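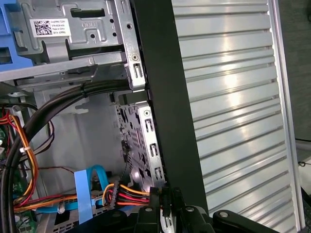
Page last changed: Friday, January 12, 2024

Second day at Hindthorpe. Took over the campground log from Divina at the office after breakfast and went through the pitch list with her. The site is set out in two fields. The upper field drains well and has electric hookups at every pitch. The lower field has hookups along the hedge side only, and the rest is grass with no hardstanding. Winter arrivals are therefore put in the upper field until it is full, then along the hedge.

Walked both fields with the plan in hand. Pitch 7 is shown on the plan with its post on the left of the entrance. The post is on the right. Marked the correction in pencil. A motorhome with its inlet on the driver's side will need a longer cable there than the booking notes suggest. Asked Divina to add a line to the confirmation message.

Water points: all open except the one behind the wash block, shut off at the stop valve and tagged. The tag gives August as the last inspection. Drained the exposed length of pipe and left the tap open. Lagging is sound on the straight run and split at the elbow. Wrapped the elbow with foam and tape from the store, to be done properly when the weather lifts.

Wash block heating is on a frost setting overnight and comes up at six. The left-hand showers reached temperature quickly. The far shower on the right stayed lukewarm until I had run it a long while. Mixer valve suspected. Put a notice on that door and moved the cleaning cart so it no longer blocks the drying room.

Lunch with Myrto Galanis, who came over from the sister site at Nididell. They have changed their late arrival procedure and she went through it with me. Guests who arrive after the barrier is down now get a code by text message, park in a holding bay by the gate, and move to their pitch in the morning. Here we still leave an envelope in the box. The envelope works if the guest reads it. Two parties since New Year have driven past the box and settled on the wrong pitch, both in the dark, both in rain. I would sooner have the holding bay. There is room for one beside the recycling bins if the old bike rack comes out. Wrote this up for Brittany with a sketch.

Afternoon on the footpath. The loop from the gate over the ridge to Fikano and back by the stream is given in the guest folder as an easy walk. The first part is. The descent to the stream is steep clay and in this season needs boots and a pole. The stepping stones were under water and I went back up to the lane. Changed the folder entry to moderate, with the lane return as the winter route. The bus from Fikano to Majimbun does not stop at the chapel any more; the stop is now by the school. Old timetable removed from the noticeboard.

Evening readings taken at the main meter and at each row. The row totals do not match the main meter and the gap is larger than the office and wash block together would explain. Tumaini Mosoti thinks the store freezer is on an unmetered spur. Will isolate it tomorrow for an hour and read again.

Gas: full cylinders chained, empties moved to the outer cage. Exchange delivery is next week.

Barrier down at ten. One arrival outstanding, a van and a trailer tent, booked for the hedge side. Envelope in the box, lamp left on.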